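Sorting bench: what changes for the returns team

The second arm cell at the Sulamia returns depot went into daily use in February. It takes mixed household items one at a time from the bench and passes them to the packing side. Edin Radonjić's group set it up; Amra Ristić runs the shift that works next to it.

Each arm has a camera at the wrist, and operators can call up its view on the bench screen before they approve a grip.

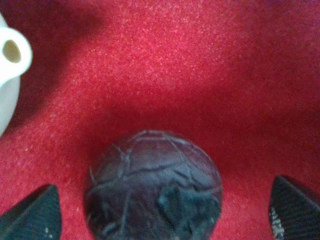

Wrist view with a dark ball between the open fingers.

Approval used to be needed for every item. It is now needed only for items the software has not handled before, up to 9 per hour on a normal shift. The log for the first month lists 617 approvals, most of them for soft goods and round items. A towel has no fixed outline, so the operator marks the grip point by hand.

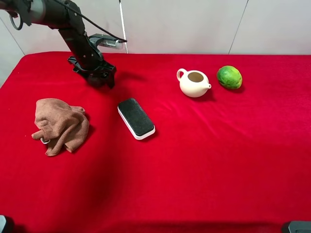

Staffing and tasks

No posts have been cut. Two people per shift have moved from lifting to checking, and the job sheet has been rewritten to match. Checkers clear stopped grips, enter new item types and inspect ceramics for chips.

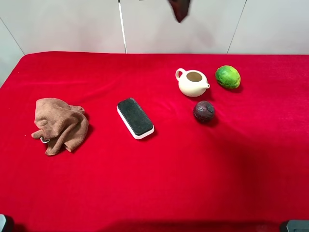 Rotation is every two hours. Ristić asked for this after the trial, when staff reported sore eyes from the screen - the earlier plan had one checker for the full shift. Lifting is still done by hand for anything over 7 kilograms.
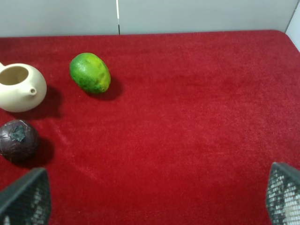 Finger pads are to be checked at the start of each shift and the result entered in the Flirkora log. Worn pads go in the gray bin by the door. Requests for checker training go to Radonjić.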